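Vasura Packaging, Grerkholm Plant
Monthly Production and Shipping Meeting, November
Minutes

Meeting opened at 8:30 a.m., or shortly after, once the coffee was found. October minutes approved with one correction: "crates shipped" should have read "crates promised."

1. Cilano order
Cilano has asked for 2,034 corrugated inserts in place of the original order, same delivery date, same price, and a friendly tone throughout. Sales thinks this can be done. Production asked Sales to come down and show them how. Agreed to offer a split delivery, with the first load going out at the end of the month.

2. Returns
373 mailer boxes came back from the Xu account with flaps that will not stay shut. The glue supplier blames our storage temperature. Storage blames the glue. Quality will test one batch from each side of the argument and report in writing. Credit note approved in the meantime.

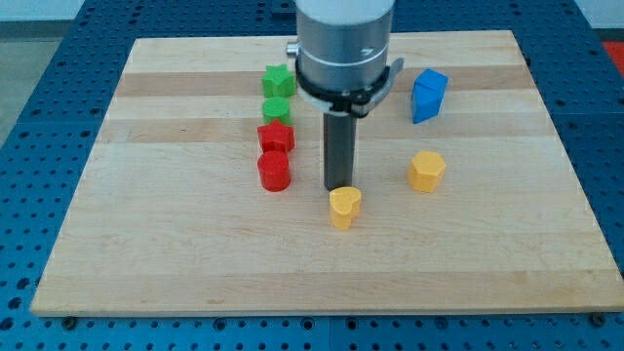

Yellow heart-shaped block and board on the blue work table.

3. Pallet wrap
The new wrap is thinner and cheaper, and we are using twice as much of it. Purchasing still counts this as a saving. Trial extended by 30 days, with usage to be logged per pallet this time instead of per "feels like."

4. Loading dock
Door 8 is stuck halfway again. Short drivers have no complaints. Maintenance has a quote for a new spring and will order it once somebody signs the form, which was last seen in this room. Form located under the doughnuts and signed.

5. Any other business
The label printer in Shipping is still putting the old address on everything. Two customers have written to the old address to tell us so. IT to fix before the next run.
Request for a second microwave carried over for the fifth month.

Meeting closed 9:40 a.m. Next meeting in December, same room, unless Sales has booked it.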